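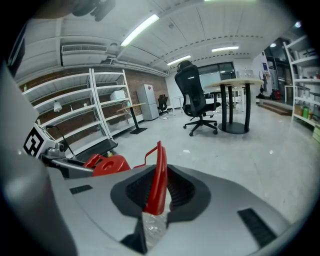
Hậu Tiêu wrote in to say the Mesine is the first ear band that has stayed put through a whole winter of dog walks, and could I please make it in a dark green. I read that one out loud to the cat. (Green is coming, Hậu, I've got the yarn ordered!)

Shop > Hats and Headbands > Ear Bands > Mesine Knit Ear Band

Mesine Knit Ear Band

674 shares

Last updated 2022-03-08

So, the Mesine. It's a wide knit band that goes over your ears and around the back of your head, and I started making it because I hate hats. I have a lot of hair and it does not want to be under a hat, it wants to be up in a clip where I can forget it, and every winter I'd walk around with my ears stinging because I refused to squash it all down. I bought bands from the drugstore and they were thin and slippery and ended up as a necklace by the time I got to the bus stop.

Mine is knit in two layers, a smooth merino one against your skin and a thicker lambswool one on the outside. The inside layer is a tiny bit smaller than the outside, which keeps the whole thing curved in toward your head. It took me ages to get that right – the early ones flared out like a lampshade and my sister still has one she wears for gardening.

Sizing

Two sizes, Regular and Roomy. Measure around your head where the band will sit, so across the forehead just below the hairline, over the ears, and down to the bump at the back of your skull. If you come out at 22 inches or under, go Regular. Over that, go Roomy. If you have thick curls or wear your hair in a bun that sits low, I'd say Roomy whatever the tape tells you. The band is wider over the ears and narrows at the back, so there's space for a ponytail above it. Please don't order small thinking it'll stretch! Wool does give a little, but a band that pinches on day one will give you a headache on day two.
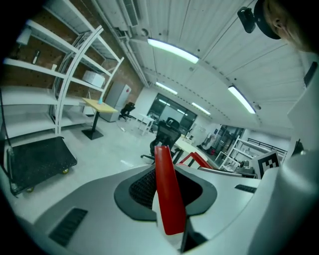 Color is what I get the most email about, and I have opinions. I dye the yarn in small pots at home, so every batch comes out slightly different and I'll always send you a photo of the current one if you ask. Deep shades look wonderful on almost everybody. The oat color is lovely but it can disappear a bit into light hair, like the hair up in the corner of the picture, so if that's your coloring I'd go for the plum or the navy and let it show. And that bare ear is exactly the spot the wide part is shaped for, top to lobe, with a bit left over for when the wind comes sideways. If you wear hearing aids that sit behind the ear, write to me first and I'll knit the inner layer looser on that side for no extra charge.

Current colors: oat, plum, navy, rust, charcoal and a soft gray-blue I've been calling Flallivetti, after a made-up ice cream flavor from when my sister and I were kids. Flallivetti sells out first every time and I do make more, it just takes me a while.

Washing

Cool water, a squirt of wool wash, and leave it alone to soak. Squeeze it out in a towel and dry it flat. I've had more than six emails from people who put theirs in the dryer, and all I can tell you is that it'll probably fit a doll. The outer layer fuzzes up a little in the first few weeks, mostly over the ears where scarves and collars rub. A sweater comb takes care of it.

Shipping and swaps

I knit to order and mail on Mondays. Orders usually go out within two weeks, longer before the holidays, and I close up for most of June when it's too hot to have wool on my lap. If the size is wrong, send it back unworn and I'll swap it – you pay the postage to me, I pay the postage back to you. Dye lots are the one thing I can't promise to match, so if you want a pair for you and a friend, order them together and mention it in the notes box.

Gift wrap is brown paper and leftover yarn. Tell me who it's for and I'll write the tag by hand.

2 comments

Rosine Roussel: Got the rust one in Roomy and it goes over my bun without a fight. Do you make a kid size?

Reply from the shop: Hi Rosine! I'm working on one now. My test kid keeps pulling it down over his eyes, so give me a few more weeks.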